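Turora grip fade

Grip fade is a fault of the Turora hand-held gripper, made by Hokel, in which the fingers slacken while closed on a load. First logged at the Mirness office in March by Meriem Sqalli. Cardboard worst affected – smooth tape less so.

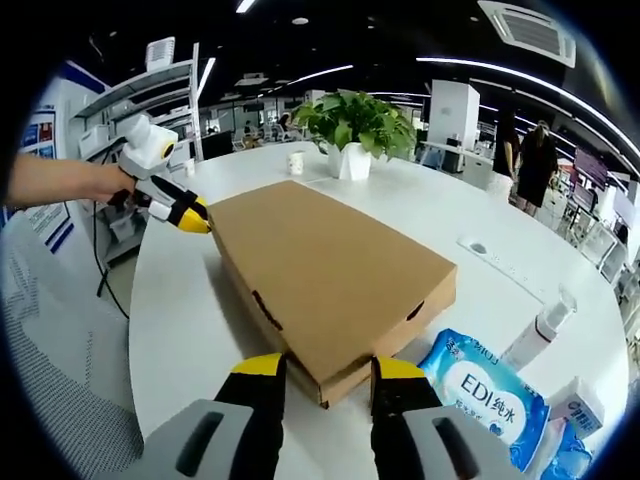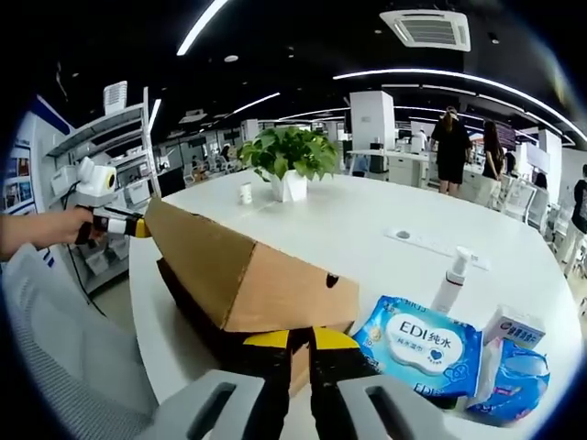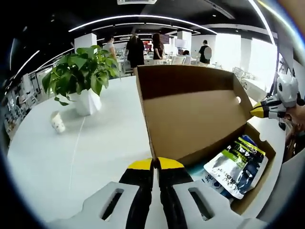 Two-gripper work on cardboard boxes, round a white table.

Cause

Worn finger spring, 4 of 6 units. Mounir El Ouafi blamed the trigger cable first, wich was wrong.

Safety

Dropped boxes, one bruised foot. Hokel recall notice dated 7/10/23. Springs now changed every 30 hours – colour-coded tag on the handle.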